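We went to the Hullar House open day in February, and I have been meaning to write it up ever since, partly for those of you who asked and partly so I don't forget the bit with the soup tureens!

For anyone who hasn't been following along, the Hullar was one of the big lake hotels, with 200 rooms at its height and a dining room that people traveled two days to eat in. It closed as a hotel long before my time. The building has been opened up again a piece at a time, and once a winter they let the public into the parts that are usually locked, which means the kitchens, the laundry, the staff stairs and (this was new) the old carriage barn across the yard.

Doors were at 10, and we were there early enough to get the good parking by the icehouse. The tour begins in the lobby, which I won't go on about because everyone has seen the postcards, and then you go through a baize door and down 6 very worn stone steps into the service side. I loved it down there. The ceilings drop, the plaster stops, and you can still read the numbers painted over the pantry hooks where the waiters hung their jackets. They ran up to 159, and our guide said that in a busy July every hook would have been taken.

The dining room itself comes next. They had laid one long table the way it would have been set for the Saturday fish dinner, with menus reprinted from the Esposito scrapbooks. If you don't know those, the Esposito family ran the kitchen for two generations and kept every menu they ever sent out, grease spots and all. I read the whole of one while the group moved on without me – terrapin, three kinds of potato, and a frozen punch between courses that I would very much like to try at home.

From there it's across the yard to the carriage barn. It was bitterly cold and I was glad of my good boots.

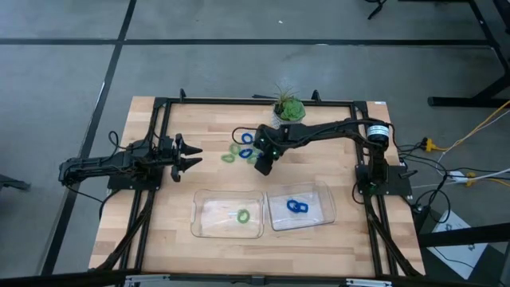 Small plastic rings on the butcher-block tabletop.

After the barn there was coffee in the old still room, with cinnamon cake, and I bought the little Jestell Press guidebook, which has a fold-out plan of all the floors. Do get it before you start and don't do what I did and wait until the end. I spent half the morning trying to work out how the staff stairs joined up with the linen corridor, and there it was on page 2 the whole time.

The soup tureens, then. They live in a cupboard off the linen corridor, great heavy silver-plated things with swan handles, and visitors are allowed to lift one. I could barely get mine off the shelf. Then you think of a boy of sixteen carrying it full, up those steps and down the length of the dining room, and you look at the whole business of grand dinners a bit differently. 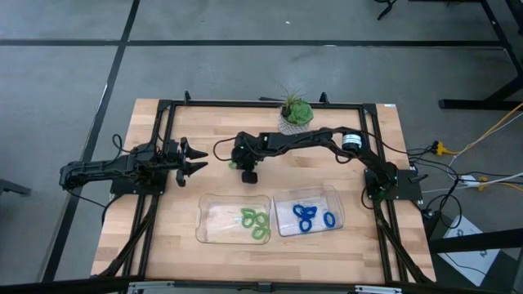 The light wooden table and its black frame, on the gray concrete floor.

A few practical things. Tickets can be booked ahead through Zisix, and the printed slip is easier at the gate than a phone, the signal being poor by the lake. The service side has no elevator, but the lobby and dining room are level all the way through. The restrooms are in the west wing and well signposted. Lunch is not served on open days, so we drove into the village afterward and had chowder by the window.

They are hoping to have the bandstand gallery open next winter, where the orchestra sat during dinner. I have already put it on the calendar, and my sister says she's coming too.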